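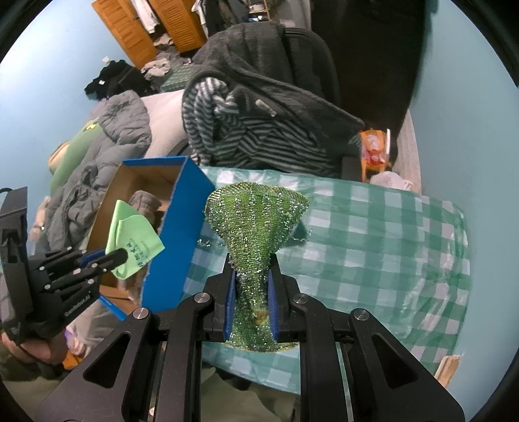
Gresteck opened its doors to the neighbors this winter, and for a company that spends its days teaching machines to pick up after people, it seemed only fitting that part of the visit took place in a bedroom. Visitors to the Droltberg open day were welcomed with coffee and a short talk at the main office, and then walked over in small groups to see how the household work is done. It is a good deal homelier than most had expected! One black gripper, held by hand, had hold of the narrow end of a piece of green sequined fabric, and another had a light green cloth between its blue-padded fingers, all of it over a table with a green-and-white checked tablecloth that could have come from anybody's grandmother.

The grippers are worked by people, and the idea, as it was patiently explained to those of us who needed it explained twice, is that a person does an ordinary chore with them while a camera on the tool records what the fingers are doing. Those recordings are then used to train a robot arm. Packing a box is one of the chores, and Gresteck's staff say they are fond of it, as soft things fold and slide and bunch up in ways that a tin can never does.

Wiesława Pietrzak, who led the afternoon groups, took a great many questions with good humor. Someone wanted to know whether the tools were heavy (a little, by the end of a long session), and someone else asked whether a person gets worse at using their own hands afterward. "You do catch yourself reaching for your cup with two fingers," she said, and got the biggest laugh of the day.

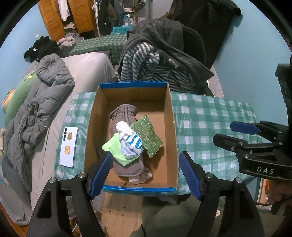 Photo: Gresteck / Krasniqi Studio

The box itself is a plain cardboard one with blue along the rims, and the things that go into it are the sort you might find at the bottom of a closet. There was a padded item that looked rather like a mitten, a smooth lime-green cloth and a glittery green piece lying off to the side. Pietrzak said sparkly material is useful to practice with – it catches the light from every direction, and a camera has to learn to cope with that.

In all, 185 people came through during the open day, and the youngest to put a question to the staff was eight. Children were allowed to try a spare gripper on a pile of scarves at the main office, and the line for that was long enough that the closing talk started late. It was given by the team behind Fakis, the company's project for a robot that can help pack and put away clothes in the home. They were cheerful about how far there is still to go, and made no promises about when such a robot might be for sale.

Gresteck held its first open day in December 2022, when it had a staff of five and one rented room, and several visitors remembered that one fondly. The next is planned for February and will again be free, with coffee. Groups of more than two are asked to sign up ahead of time at the front desk, where a list is kept beside the visitors' book.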